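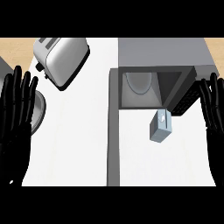 Are waxed jackets worth the money or are we all being had?

hemline_harriet
5 March 2022
Every other person in Clitendale seems to be wearing a waxed jacket this spring and I'm not convinced. The Kamard one everybody has is £82 in the sale. I tried it on in the shop and it felt like wearing a tent that someone had buttered. The assistant said it would "learn my shape". Has anyone's jacket learned their shape? Mine never have, and I've owned a few coats.

I'm also told they were always in fashion, which is what gets said about anything a shop has too many of.

bramblecoat
I've got the Kamard in olive. Nine winters of wear, according to the label. We'll see. I've had mine for one and the cuffs are already pale along the fold. It's a good looking coat though, and the pockets are huge.

Pippin52
The cuffs going pale is normal. You're meant to rewax them once a year. It takes an evening, a tin of wax and a hairdryer. If you haven't rewaxed it then you can't really complain that it's worn.

hemline_harriet
So I pay £82 and then I have to finish making it myself every year?

Pippin52
You polish shoes, don't you?

hemline_harriet
Not for a whole evening with a hairdryer.

oldcordsally
I'll be the grump. Most of what's sold as waxed cotton on the high street is a thin cotton with a coating on it that looks right on the hanger. Rub the cloth between your fingers in the shop. Proper wax leaves a bit of a drag and a mark you can smooth out with your thumb. The coated stuff just creases and springs back. I did this to the Jollar one and it sprang back like a shower curtain. They want more for that than Kamard do for theirs.

tuesdaytweed
Have to disagree about Jollar. Mine has kept me dry walking the dog all winter and it doesn't smell. I don't care whether it's "proper". Proper waxed jackets stink, you can't wash them, and they leave a smear on the car seat. Why would I want the authentic version of that?

oldcordsally
Then buy a raincoat and pay half. My objection is to the word waxed on the label when you'd struggle to find any.

tuesdaytweed
I like how it looks. Is that not allowed? It's got the cord collar, it goes with jeans, it goes over a dress. A raincoat makes me look like I'm off to read a gas meter.

bramblecoat
What's wrong with looking like you read gas meters, they have very good boots

marrowfat
Can I ask about sizing, as I'm about to order. I'm normally a 12 and the size guide on the Kamard page says to go up one for jumpers. The reviews say to go down one as they come up big. These can't both be right.

Pippin52
Stay at 12. They cut the body wide and the shoulders normal. If you go down you'll get a nice fit round the middle and not be able to reach for anything on a high shelf.

hemline_harriet
I tried a 12 and could have fitted a second person in it. The sleeves were over my knuckles. I'm 5'4".

Pippin52
You turn them back. There's a lining in the cuff for exactly that.

hemline_harriet
Everything wrong with this coat appears to be a feature!

glovebox_gwen
I've read reviews of these on four or five blogs and they all use the words timeless and investment, and they all have a discount code at the bottom. One said she'd "lived in it for years" and I'm fairly sure that cut only came out last April. I don't believe a word unless there's a picture of the elbows. Elbows and pocket corners tell you everything about a jacket.

bramblecoat
Elbows on mine are fine. Left pocket corner has started to go, but I keep my keys in that one.

glovebox_gwen
Thank you, more use than all the blogs put together.

oldcordsally
If you do want one, get it secondhand. There's a stall called Cordeiro at the far end of Clitendale market that usually has a rail of them. I paid £52 for a heavy old one with a torn lining and did the lining myself. Check the zip before anything else. A new lining is a weekend, but a new two-way zip in waxed cloth is a job for a repair shop, and they don't like doing it because it gums up the machine.

marrowfat
Does the smell come out of the old ones?

oldcordsally
Some. Hang it outside somewhere under cover for a week or two. If it smells of damp and not wax, leave it on the rail, that won't shift.

tuesdaytweed
£52 plus a lining plus a tin of wax plus a week on the line. My Jollar is looking better value by the minute.

oldcordsally
Come back and tell me that when the coating starts flaking off along the shoulders. My sister had one go like that, bits all over her black jumper.

tuesdaytweed
It's a deal. I'll post the shoulders.

velvet_turnip
Are we sure they'll even still be about next winter? I remember when it was all quilted jackets, and then the big teddy coats that looked like bath mats. I've got 2 of the bath mats in the loft. I'd want to see waxed get through a second year before I spent that on it.

Pippin52
My mum had one, her mum had one. They don't go anywhere, they just get noticed every so often.

velvet_turnip
Your mum probably had it for the rain. I only need something for the school gate and the bus.

marrowfat
Ordered the Kamard in a 12, navy. Returns are free so I'm not out of pocket if it's a tent. Will report back on the sleeves.

hemline_harriet
Please do, and be honest about the buttering. I'm going to look at the market stall at the weekend, but I'm taking my old mac with me to compare and I expect the mac to win.

glovebox_gwen
Elbows, please, whatever you come home with.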